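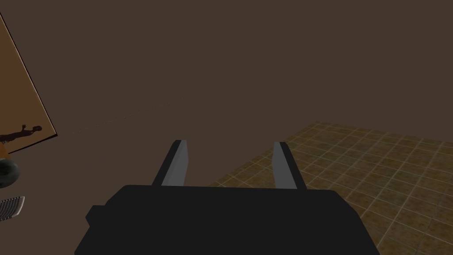 Before You Touch the Arm: Sim Bench Tips for the Club

7 min read

Quick notes for anybody joining the gripper group this summer. Typed up between sessions so excuse the mess. Most of it is from my own notebook, the storage bits are from Signe Þrastardóttir, who runs the parts shelf and has opinions. Updated July 13, 2020.

Start with the fingers open

Every run. Open, wide, nothing in between. Looks dumb on the screen, two prongs and a lot of brown wall. Do it anyway. If the script starts half closed you'll spend the evening chasing a bug in your approach move when the real problem is your start pose.

Look at the tips too. Ours lean in toward each other in the view from behind the gripper. New people see that and go straight into the model file to "fix" it. Leave the model file alone. Ask first.

Use the floor

The tiles are free measuring tape. Grout lines make a grid, so when you move the camera you can tell which way you went. The wall tells you nothing, plain brown all over. If you can, park the camera so a strip of tile shows on one side.

Don't eyeball distance from the far tiles though. They squash up toward the wall and everyone guesses short. Type the number in.

Dark on dark

The gripper body is black. The room is dim. The light faces on the inside of the fingers are the only easy thing to spot, so steer by those. Turn your monitor brightness up before you turn up the lights in the sim. Changing the sim lights changes everybody's saved views and then Océane has to put them all back. She did that twice in July already.

Wipe the screen. Seriously. Microfiber cloth, a little water on the cloth, never sprayed on the monitor. No paper towels, they leave lint and they scratch the cheap ones. I once reported a speck on the wall as a rendering problem. Toothpaste.

Stuff at the edge of the view

There's clutter along the left. The orange panel with the little figure on it, the shiny dark ball, the gray slatted thing. Not your problem in the first exercise. Don't delete any of it to "clean up", other people's exercises load the same room. If it bugs you, pan right.

When something odd turns up in view, write down what it looks like and where. "Left edge, gray, thin slats" is a good note. "weird thing" is not.

Saving your runs

- Name, exercise, run number. In that order.
- No spaces in file names. The Plurik script chokes on spaces and gives you an error about something else entirely.
- Save before you close the fingers, save again after.
- Never save over the club start file. It's called aka_start and it lives in the Aka folder. Copy it, rename the copy, work in the copy.
- Bad runs get kept. Put them in a folder called bad. You will want them for the writeup.

The block exercise

Whole goal for the first month: pick up one block, put it down, same spot. 100 runs, your own script. Sounds like a lot, goes fast once it's looping.

1. Fingers open, check view.
2. Move above the block. Stop there.
3. Go down slow. Half speed is fine.
4. Close. Wait a beat.
5. Lift a little, wait again, then lift the rest.
6. Set down, open, back off straight up.

Backing off sideways knocks the block over. Everyone does it once.

If the block jumps when you grab it, you're closing too hard or you're off center. Change one number at a time. Write the old number down first, on paper, with the pencil that is tied to the desk for exactly this.

Laptop care, because we keep losing laptops

Hard flat surface. Not the couch, not your knees. The sim runs the fan flat out and a blanket will cook it. Prop the back edge on a couple of bottle caps, works great. Blow the vents out with canned air outside the house, short bursts, can upright.

Plug in before you start a loop. Battery saver slows the sim down and the timing in your log goes strange.

Cables: bread bag clips, write on them in marker. Toilet paper tube for the long ones, one cable per tube, stand them in a shoebox. Signe's idea and the shelf has been tidy ever since.

Desk stuff

Drinks on the floor or on a different table. Steiner desk is the wobbly one, fold up an index card for the short leg. A second index card taped under the monitor with your key shortcuts beats alt-tabbing to the help page all nite.

Set a kitchen timer for your breaks. Staring at a dark room on a screen is hard on the eyes and you stop noticing your own mistakes. Get up, look out a window, refill your water.

Getting onto the real arm

You need 5 clean block runs in a row, logged, and somebody to sit next to you. Bring the log printed. Hair tied back, sleeves up, no dangly bracelets. Know where the stop button is before anything moves. Océane will ask you to point at it.

Stundix signup is a seperate thing, don't wait for me to remind you. The sheet is by the door. Teams of 2, pick somebody who answers texts.

More on sorting the foam blocks next time, the bins are a disaster again.

Contact: Océane Arsenault, bench table | © 2020 Stundix Gripper Group | Back to top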